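Stories > Workplaces > Teaching by hand

I'd been at Baderine for all of ten minutes when somebody handed me a pair of grippers and told me to have a go. "You'll be rubbish at first," said the shift lead, cheerfully. "Everyone is."

She runs the recording floor, where people do kitchen jobs over and over so that a learning system has something to copy. On a good shift one person gets through 72 examples, and I managed five (two of which were binned!).

I asked whether tidy runs were the best ones. "We used to think so," she said. "Then we had a model that was lovely until a door stuck – and it hadn't a clue. So now we keep the fumbles, as long as you sort yourself out."

And doesn't it get dull? She laughed. "By Wednesday you're opening your fridge at home really slowly."

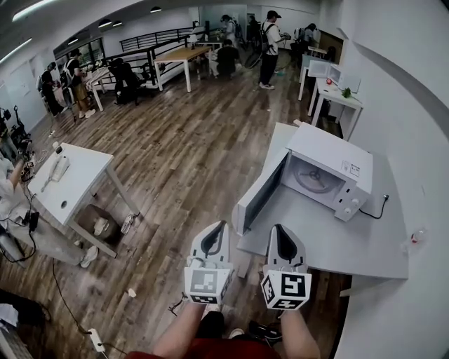 DRURNBERG, September – The microwave is the job new starters ask for, she told me, mostly for the door. "People pull it from all sorts of angles, and that's what we're after. If seven of you do it seven ways, I'm happy."

She was due back on the floor by then, and my wrists had had enough anyway.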